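How to Set Up a Practice Room in the Simulator

Print this page | E-mail this page

I help out with the Clodovwood robotics club, and every September I get the same question from new teams – where do we start? Start with an easy room! You want a plain wall, a wood floor, a desk and a low cabinet, and that's plenty for your first two-arm run.

Load the Urnum room file and put the cabinet against the wall. Then drop in the robot and check that both arms respond (I once spent 49 minutes driving the left arm with the right controls, so please do check).

Now bring the grippers over open floor and point the tips at each other. Go slow. I keep the speed slider at 13 while I'm learning a new room and only push it to 65 once I've stopped bumping the furniture. Save this pose as "home" – you'll come back to it all the time.

From home, try reaching toward the cubby with the left arm and back again. When that feels smooth, move on to the tray on the desk, which is a harder reach and a lot more fun! Our Killside Cup team did 200 practice runs before they tried it with the clock on.

Save your room under a new name before you change anything else.
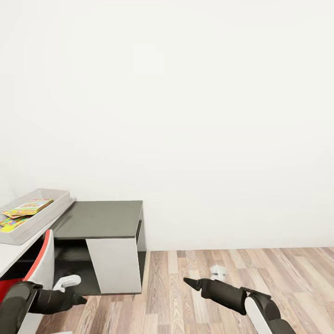
Both grippers over the floor, between the cabinet and the right side of the room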